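Match-day placement at a hockey club – can I count evening shifts towards my module?

Lilibeth Navarro
Posted March 19, 2021

Hi all, second year business and events student, hoping someone has been through this already. My course has a work placement module and we need 78 hours signed off by an outside supervisor before the end of the summer. I applied to loads of places in February and heard back from two. One was a desk job at Drivano, who do van hire, and the other was the marketing office at Pollden hockey club, which I obviously jumped at because I've been going to games there with my uncle since I was small.

The trouble is that the club is now saying most of the work will be remote. I'd be doing posts, the email newsletter, chasing sponsors for their logos and so on, with match nights added once they can let people back in properly. My placement form has a box that says "normal working pattern" and my tutor has told me evenings and weekends "may not be suitable", which could mean anything. I've asked her twice what she means and got the same sentence back.

So, can match nights count? And does the form have to show fixed hours? The club can't give me fixed hours, the fixture list keeps moving. I also don't want to annoy them by asking for loads of paperwork before I've even started. The Drivano place is still open for now and I feel a bit silly keeping them hanging.

Sorry that's long! Any help welcome.

Cleiton Coutinho
Accepted by the poster

I did nearly the same thing three years ago, at a basketball club, and I now look after a couple of placement students myself in the ticket office at the Quiambao Arena. So I've seen the form from both sides.

Match nights counted for me. What my tutor cared about was that somebody at the club was there to supervise and that I wasn't just being used as a spare pair of hands on the doors. Yours may be stricter, but "may not be suitable" usually means she has a form to fill in and doesn't want to promise anything in writing. Go round the question. Send her a one-page plan with what you'd be doing each week, who you'd report to, and the line "some hours will fall on evenings, agreed in advance with my supervisor". Then ask her to approve the plan. It's much easier to say yes to a plan than to a question.

On fixed hours, no, I've never seen a course insist on it. In the "normal working pattern" box I wrote "variable, set fortnightly" and stapled a log sheet to the back. Keep the log from the first day and get it initialled every week, even if that's just an email reply saying "agreed" while you're working from home. I left mine for a month and then spent a horrible afternoon going back through old messages trying to work out when I'd done what.

Please do ask the club for the paperwork. They won't be annoyed. Ask for a named supervisor, whether travel gets paid once you're on site, and whether you're covered by their insurance at games. If they go quiet on the last one, tell your placement office and let them chase it.

One more thing, and this is only my opinion. The newsletter is the best bit of what they've offered you. I was given the mailing list when I started, 2871 names, and being able to talk about what got opened and what didn't helped me more at interviews than any of the match-night stuff, which was mostly carrying T-shirts up and down stairs. I loved the match nights though. You get a radio!

As for Drivano, give them a ring and tell them you need until a certain date. They'd rather know.
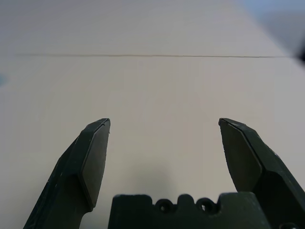
Dark green gripper fingers, tips angled inwards

Good luck with it, and come back and say what your tutor decides.

rinkside_mags

Depends on the uni. At mine evenings were fine but they wouldn't take anything over 4 hours in one go as a single entry, you had to split it, no idea why. Check the module handbook before you ask anybody, ours was all in there on a page I hadn't read.

Also make sure it's the MARKETING office that signs you off. My mate got moved over to the café after a fortnight (Lolis, the one by the away end) and none of her hours counted because her supervisor had changed and she hadn't told anyone.

I'd take the hockey. Vans are vans.

Lilibeth Navarro
Reply from the poster

Thank you both, this is so helpful. I've found the handbook and it says "hours may be worked flexibly by agreement", so I've put that in my plan word for word – and the insurance question went to the club this morning. They came back within the hour with a certificate and a supervisor's name, so I was worrying over nothing there. Still waiting on my tutor. I rang Drivano as well and the lady was lovely about it, she's holding the place until the end of next week.

Cleiton, did you do your log on paper or in a spreadsheet? The form only leaves room for a signature at the bottom and I can't work out where the weekly initials are meant to go.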